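5. Setting Up the Washing Machine Before First Use

5.1 Position the Traltine 1502 on a firm, level floor. Leave a gap of 100 mm behind the cabinet for the hoses.

5.2 Remove the transit bolts from the rear panel with the spanner supplied. Keep the bolts. They must be refitted if the machine is moved to another address.

CAUTION: Do not run the machine with any transit bolt in place. Damage caused in this way is not covered by the guarantee.

5.3 Connect the inlet hose to the cold tap and tighten the collar by hand. Open the tap slowly and check both ends of the hose for drips.

5.4 Hook the drain hose over the standpipe and secure it with the strap. The end of the hose must not sit below the water line.

5.5 Adjust the front feet until the cabinet no longer rocks, then tighten the lock nuts against the base.

5.6 Run the Drum Rinse programme once with no laundry and no detergent.

Note: Some water may remain in the drum from factory testing.

5.7 Items Requiring Care

Soft toys should be washed only where the sewn-in label permits it. Place them in a fastened net bag and select Delicates. Empty all pockets before loading, and remove paper towels and tissues, which break up in the wash and may block the filter.

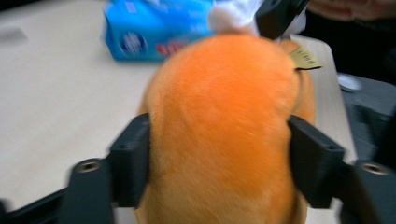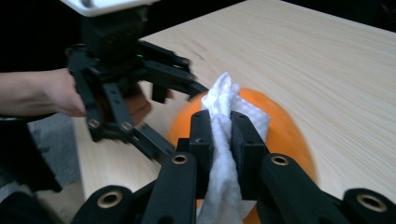 5.8 Clean the filter after every five washes. Switch the machine off at the wall, place a shallow dish under the flap and turn the cap anticlockwise. Rinse the filter under the tap and refit it firmly.

WARNING: Allow hot water to cool before opening the filter.

5.9 If the display shows code 3575, close the tap and contact a Bornano service agent. Have the serial number ready; it is printed inside the door rim.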